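Section 4: Loading the snack tray

Use the shallow beige tray supplied with the Culline table set. Clear a space beside it for the packets you have yet to load.

1. Wipe the tray with a damp cloth and let it dry.

2. Set the tray flat on the table, with room to reach it from both sides.

3. Tip the packets out next to the tray and spread them so the labels can be read.

4. Check the best-before month on each packet. Put aside anything torn.
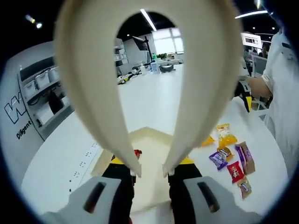
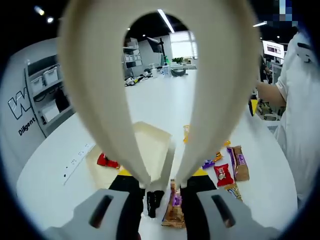

5. Load the bars first, lengthwise, then fill the gaps with the smaller packets. Keep the total under 200 grams for a standard tray.

6. Leave 3 mm clear below the rim — the lid will not seat if a wrapper is caught under it.

7. Fit the lid and press down at each corner.

Note: Chocolate-coated bars go on top in the warmer months. If the colour of the coating has gone pale or grey, use those bars first.

Caution: Keep power boards and cords away from the tray while wiping down. Do not stack loaded trays on an uneven surface.

Replacement lids are sold in cartons of 50. Quote part number 2140 when ordering.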